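Granley Bin Picking Software
Set-up Guide
Section 5: Teaching the bin and running first picks

5.1 Before you start

This section covers the bin model, the exclusion zones, the detection settings and the first supervised picks. It assumes that you have finished Section 4 and that the camera calibration shows a green status on the Cell page. If the status is amber, repeat the calibration before going further. A bin taught on an amber calibration has to be taught again later.

You will need:

The bin that will be used in production, fixed to the work surface
A handful of the items to be picked
The teach pendant for your robot
A computer on the same network as the Granley controller
The Supervisor password

Fix the bin so that it cannot slide when the gripper touches a wall. Clamps are good enough for commissioning. Permanent brackets are described in the Mechanical Guide.

CAUTION: Steps 5.3 and 5.6 move the robot. Keep everyone out of the working area and keep one hand on the enabling device while the arm is live. Reduced speed must be selected on the pendant, not only in the Granley software.

5.2 Creating the bin model

The bin model tells the planner where the walls and floor are. It is held separately from the item models, so you can change the items without teaching the bin again.

1. Open Granley Studio and sign in as Supervisor.
2. Go to Cell > Containers and select New.
3. Enter a name. Use letters, digits and hyphens only. Names with spaces are accepted by Studio but rejected by the Tzavaras planner when the cell file is exported.
4. Under Shape, choose Straight walls or Sloping walls.
5. For sloping walls, enter the inside length and width twice, once at the rim and once at the floor.
6. Enter the inside depth, measured straight down from the rim. Do not measure along the slope.
7. Select Save draft.

The draft appears in the 3D view as a wire outline. It will not line up with the real bin until you have completed 5.3.

Note: If the four walls do not all slope at the same angle, tick Walls differ and enter each one. The near wall is always the one closest to the operator side set in Section 3.

5.3 Locating the bin

1. Fit the touch probe, or close the gripper fully if you are using a two-finger type.
2. Select Locate on the container page.
3. Jog the robot until the probe tip touches the rim at the corner shown in Studio, then select Record.
4. Repeat for the next two corners. The fourth is worked out by the software.
5. Jog to any clear point on the bin floor and select Record floor.
6. Read the fit error. It should be 2 mm or less.
7. Select Accept.

If the fit error is too high, check that the bin is tight in its fixings and record the corners again. A dented rim will also give a poor result. In that case pick a sound part of the rim next to the corner and enter the offset by hand.

5.4 Exclusion zones and cable allowance

The planner treats the bin walls as solid as soon as the container is accepted. It knows nothing about anything else in the cell until you add it.

1. Go to Cell > Zones.
2. Add a box for each fixed object within reach of the arm, including clamps, posts and any equipment left on the floor next to the bench.
3. Set Margin for each box. The default suits most cells.
4. Open Robot > Dress pack and choose Internal or External.
5. For External, enter the size of the largest cable loop and the joint it hangs from.
6. Select Check reach. Studio runs the arm through a set of sample poses in simulation and lists any that collide.

The dress pack setting is often missed. A loop of cable at the wrist can catch on a bin wall in a pose where the arm itself is well clear. Measure the loop with the wrist turned to the position where it hangs furthest out. If you later re-tie the cables, measure again.

Note: Check reach does not test the cables between the robot base and the controller. Look at these yourself during the first picks.

5.5 Detection settings

1. Go to Perception > Live and make sure the arm is in the Clear position.
2. Select Capture empty with nothing in the bin. This image is used to ignore marks on the floor and walls.
3. Place the items in the bin, spaced apart.
4. Select Detect. Each item found is outlined and given a score.
5. Adjust Minimum score until all the items are outlined and nothing else is.
6. Set Exposure to Auto bracket if you have shiny or see-through items.
7. Set Floor filter to Low for flat items. On High, thin items are removed along with the floor.
8. Select Save to recipe.

Scratched or worn metal bins can give false detections on the floor, mostly at low scores. Capture the empty image again if the bin gets new marks or the lighting changes. Holes in the floor should be masked using Perception > Mask, as the depth reading over a hole is not reliable.

Clear packaging is the hardest case. The depth camera may return nothing over part of the surface, and glare can split one packet into two outlines. Turn on Merge fragments for the recipe if you see this. If the outline is still broken, turn the overhead lamp away from the bin before changing any other setting.

5.6 First supervised picks

Use a mixed set for this test even if production will only use one type of item. It shows up faults in grasp planning that a uniform set can hide.

1. Place the items in the bin by hand. Put at least one close to a wall.
2. Set Mode to Step and Speed to the lowest value.
3. Select Plan. The chosen grasp is drawn in the 3D view, along with the approach path.
4. Look at the path from two sides in the 3D view. Check the clearance between the gripper and the nearest wall.
5. Hold the enabling device and select Approach. The arm stops above the item.
6. Compare the real position with the 3D view. If they differ by an amount you can see, stop and go back to 5.3.
7. Select Grasp, then Lift.
8. Select Place, or Return to put the item back.
9. Repeat until the bin is empty.

Items standing against a wall may be reported as No valid grasp. The planner tries the set number of candidates and then gives up. The default limit is 1000. Raising it makes planning slower and seldom helps with wall cases. Allow tilted approaches instead, under Planner > Approach.

5.7 Messages

Message 11: Container not located. Complete 5.3.
Message 1496: Planned path enters a zone. The zone name is given after the number. Check the box size in 5.4, then plan again.
Depth sparse: Too few points on the item. See 5.5.
Planner not responding: The Tzavaras service has stopped. Restart it from System > Services. Recipes are not lost.

5.8 Saving and backing up

1. Go to System > Backup.
2. Tick Cell, Containers and Recipes.
3. Choose a network folder or a USB drive.
4. Select Create.

Sites using Windinex for logging should also select Send layout, so that pick records are stored against the right container. This has to be done each time a container is accepted again.

Keep a copy of the backup away from the cell. Section 6 covers automatic running and the link to the conveyor.
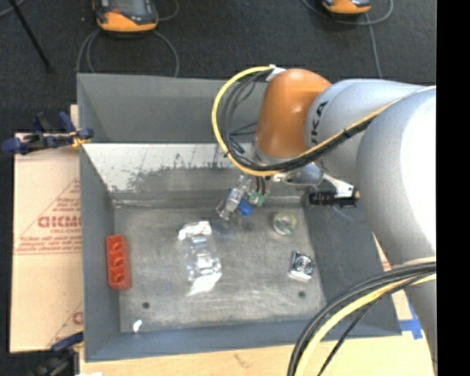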